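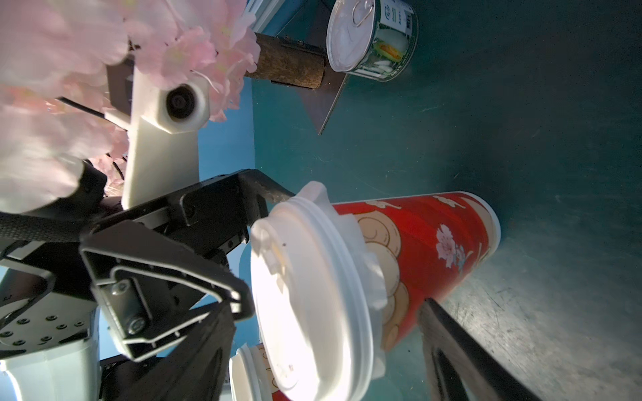
Section 4: Setting out the takeaway cups and lids

Clumunis Tea Counter Handbook > Setting Up > Cups and Lids
February - by Suqin Lu

By now you should have the counter wiped down and the artificial blossom fixed where you want it, and if you have got that far you have done the fiddly part, so well done. What follows is the bit I enjoy most, getting the cups out and ready for the day. It is not difficult, but cups take up far more room than you expect, and a little patience at the start saves a great deal of chasing about later on.

We use the tall red paper cups with the white plastic lids for everything served hot. They have a cream and tan swirl of cloud near the lid and a pink flower down towards the base, and customers do like to look at them, so please treat the pattern as part of the display. If your branch also carries the plain Grondum cups for cold drinks, keep those in a separate stack. The lids look very much alike and they do not fit each other, whatever anyone tells you when there is a queue.

4.1 Unpacking

1. Wash and dry your hands before opening the sleeve. Damp fingers mark the paper.

2. Cut the sleeve along the seam with the blunt-nosed scissors from the drawer. Please don't use a knife, even if you are very careful with knives - the first cup in the stack always seems to suffer for it.

3. Slide the cups out sideways, keeping them nested, and stand the stack upside down on a clean cloth.

4. Take the lids out of their own bag and lay them rim down beside the cups. Hold them by the outer edge and keep your fingers away from the part people drink from.

Note: A full carton holds 60 cups. If you are opening on a Saturday, bring a second carton up before you start, and put it under the counter where you can reach it without turning your back on the kettle.

4.2 Fitting the lids on display cups

Display cups are empty ones with their lids on, and they go at the front among the blossom. It is well worth doing these slowly the first few times.

5. Look inside each cup and run a clean finger around the rim. If the rim is dented or has begun to unroll, put that cup aside for holding teaspoons.

6. Set the lid on level, then press down on the side furthest from you until you feel it catch.

7. Work around with both thumbs, a little at a time, until you are back where you began. The lid should sit flat all the way round with no gap showing.

8. Wipe the lid with a dry cloth. White plastic shows up every speck, and it is much easier to deal with now than once the flowers are in the way.

Caution: Never press on the middle of the lid to hurry it along. It may crack, and a cracked lid will leak down somebody's sleeve the moment there is hot tea underneath it.

4.3 Arranging them

You may stand the display cups upright or lay one or two on their sides. I am fond of a cup on its side, I must say, as it lets people see the fine white leafy lines that are easily missed. Yiran Ren at the Xiong branch prefers every cup standing, and her counter always looks lovely too, so do please suit yourself.

9. Keep the display a hand's width back from the edge of the counter.

10. If you are laying a cup down, turn it so the flower faces upwards, and tuck a small folded piece of card under the side nearest the customer. A round cup on a smooth counter will roll at the slightest nudge.

11. Bring the blossom over the top a little, but leave the pattern clear. Two or three petals resting near a cup are pretty; a whole branch leaning on it will have it over before lunch.

12. Tuck any cable in your display well behind the flowers, away from the kettle and the sink.

Caution: Display cups are not for serving, even when you have run low. They sit out all day being breathed on and handled by small children. Mark the base of each one with a pencilled D.

4.4 Putting away

13. Take the lids off the display cups and check inside for dust or stray petals.

14. Put cups and lids back in the Grokex tub, cups below and lids on top, with the tub's own lid clipped down. Don't force the last few in. Start another tub if you need to.

15. Write the number of unopened cartons on the sheet by the door. The reorder code for the red cups is 511, and for the white lids it is 819. Do check you have written both, as I have more than once been sent a great many cups and nothing to put on them.

Carry on to Section 5 for filling the kettle and warming the pots.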